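報道関係各位

ホーレック印刷文化資料館

初期印刷暦「スコドラフ暦」の刷り順に関する調査結果の公表と、特別公開の開催について

ホーレック印刷文化資料館(以下「当館」)は、所蔵する15世紀後半の一枚刷り暦、通称「スコドラフ暦」について、二年間にわたり実施した書誌学的調査の結果をとりまとめましたので、お知らせいたします。調査の結果、これまで同一の版から刷られたと考えられてきた現存紙片が、少なくとも二つの異なる組版に由来することが明らかになりました。これに伴い、当館では3月より、関連資料84点による特別公開「暦を刷る 活字と余白の15世紀」を開催いたします。

調査の背景

スコドラフ暦は、新月と満月の時刻、瀉血に適した日、主要な祝日を一枚の紙に収めた壁掛け用の暦です。この種の刷り物は一年を過ぎれば用をなさなくなるため、完全な形で後世に伝わることはまれで、現存するものの大半は、後の時代の書物の表紙芯材や背の補強に転用された断片として見つかっています。スコドラフ暦もその例に漏れず、スコドラフ修道院旧蔵書の製本材料から回収された紙片によってのみ知られてきました。

紙片は19世紀末に修道院の蔵書が整理された際に初めて報告され、その後、数度の売立てを経て各地に分散しました。当館は開館以来その収集と所在確認に努め、現在では8点を所蔵しています。しかしながら、紙片には印刷者の名も印刷地も記されておらず、いつ、どこで、どの程度の部数が刷られたのかについては、長らく推測の域を出ませんでした。

従来の研究では、活字の字面が全紙片で共通することから、すべてが一つの組版から一度に刷られたものとされてきました。これに対し、行末の揃え方と略記の用い方に紙片間で食い違いがあるとの指摘が一部にあり、当館はこの点を検証するため、所蔵紙片の全点調査に着手したものです。 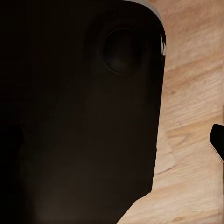
調査の方法

調査は、当館主任研究員アルペル・サラチ(Alper Saraç)を代表とし、紙料分析を担当するマルケッティ修復工房の協力を得て行われました。主な手順は次のとおりです。

一、紙片に残る活字の印影を一字ずつ撮影し、欠け、傷、傾きなどの個体差を記録しました。採録した印影のうち、個体として識別できた活字は247本に上ります。

二、識別された活字が各紙片のどの位置に現れるかを照合し、同じ本文箇所に異なる活字が用いられている例を抽出しました。

三、紙の簀の目の間隔と透かしの有無を透過光により確認し、マルケッティ修復工房において繊維の配合を比較しました。

四、インクの付着状態を斜光下で観察し、押圧の強弱を紙片ごとに記録しました。

紙片の多くは製本時の糊が残り、本文の一部が隠れていました。糊の除去は文字の判読に必要な範囲に限り、旧製本の痕跡を示す折り目と綴じ穴は現状のまま保存しています。

調査の結果

活字の照合により、所蔵紙片は二つの群に分かれることが確認されました。第一群に属する5点は、月の朔望を記す欄で行末が不揃いであり、略記の使用も少ない傾向にあります。第二群の3点では、同じ欄の行末が整えられ、語尾の略記が統一されています。両群で共通する本文箇所を比較したところ、同一の活字が同じ位置に現れる例は見いだされませんでした。

また、第一群において無傷であった大文字の一つが、第二群では右肩を欠いた状態で現れています。この損傷の進行から、第一群が先に刷られ、活字を解版して戻したのち、改めて第二群が組まれたと推定されます。両群の紙は簀の目の間隔が異なり、別の時期に入手されたものである可能性が高いと考えられます。

なお、二度目の組版が追加の需要に応じたものか、初刷の誤りを改めるためのものかについては、現時点では結論に至っていません。第二群では祝日の日付が一か所訂正されていますが、訂正のみを目的として全体を組み直したとみるには、なお慎重な検討が必要です。印刷者の特定についても、同種の活字を用いた他の刷り物との比較を継続してまいります。

調査代表者のコメント

当館主任研究員 アルペル・サラチ

「暦の断片は、聖書や典礼書に比べて注目される機会の少ない資料です。一方で、使い捨てを前提とした刷り物であるからこそ、当時の工房の日常的な作業がそのまま残されています。今回確認された活字の欠けは一ミリに満たないものですが、二つの組版の前後関係を考えるうえで重要な手がかりとなりました。他機関が所蔵する紙片との照合が進めば、両群の範囲はさらに明確になるものと期待しております。」 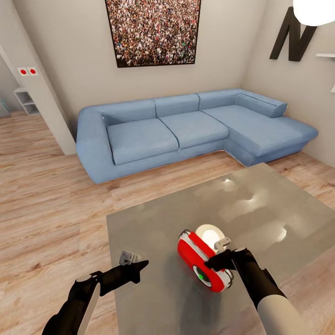

特別公開「暦を刷る 活字と余白の15世紀」について

本公開では、スコドラフ暦の紙片全点を初めて一堂に展示するほか、転用元となった製本、同時代の贖宥状、文法書の断葉、活字鋳造に関する後代の手引書など、あわせて84点を四部構成で紹介します。

第一部「一枚の紙から」では、一枚刷りの暦がどのように作られ、どこに掲げられたかを、木版の暦との比較を交えて示します。

第二部「表紙の中の断片」では、修道院旧蔵書の製本と、そこから回収された紙片を並べて展示し、回収と保存の手順を解説します。

第三部「二つの組版」では、今回の調査成果に基づき、両群の紙片を対照して展示します。識別された活字の一覧は、会場内の閲覧台でご覧いただけます。

第四部「印刷者を探して」では、同種の活字を用いた刷り物を取り上げ、無署名の印刷物の刊行地と刊行年がどのように推定されてきたかをたどります。

紙片は光に弱いため、展示室の照度を低く設定し、会期半ばに一部の資料を入れ替えます。入れ替えの対象となる資料は、当館受付にてご案内します。

図録およびデータの公開

特別公開にあわせ、調査報告を兼ねた図録をトリディロフ出版より刊行いたします。初版は1000部とし、全紙片の原寸図版、翻刻、活字の個体一覧、紙料分析の結果を収録します。翻刻では略記を展開したものと原文のままのものを併記し、欠損箇所の補読には典拠を付しました。

また、活字の照合に用いた記録は、研究目的での利用に限り、申請に基づき提供いたします。申請にあたっては、所属、利用目的、必要とする紙片の番号を明記のうえ、当館資料課までお申し込みください。

関連行事

会期中、主任研究員による展示解説を開催いたします。あわせて、マルケッティ修復工房の技術者を招き、製本からの紙片回収と糊の処置に関する公開講座を実施します。講座は事前申込制とし、定員を超えた場合は抽選となります。

報道関係者向け内覧会

開幕に先立ち、報道関係者を対象とした内覧会を実施いたします。受付は午前10時より当館正面玄関にて行い、開会後、調査代表者による概要説明と質疑の時間を設けます。ご出席の際は、媒体名、氏名、撮影機材の有無を事前に当館広報係までお知らせください。展示室内での撮影はフラッシュおよび三脚の使用をご遠慮いただいております。

掲載用の紙片図版をご希望の場合は、用途と掲載予定時期を添えてお申し込みください。図版の使用に際しては「ホーレック印刷文化資料館所蔵」の表記をお願いいたします。図版の切り抜き、文字の重ね合わせ、色調の変更はお控えください。

ホーレック印刷文化資料館について

当館は、活版印刷の黎明期から手引き印刷機の時代までの印刷物、活字、製本資料を収集し、調査研究と公開を行う専門資料館です。常設展示のほか、研究者向けの閲覧室を備え、予約制で原資料の閲覧に応じています。

本件に関するお問い合わせ
ホーレック印刷文化資料館 広報係
受付時間 午前9時30分から午後5時まで(休館日を除く)

調査内容および資料利用に関するお問い合わせ
ホーレック印刷文化資料館 資料課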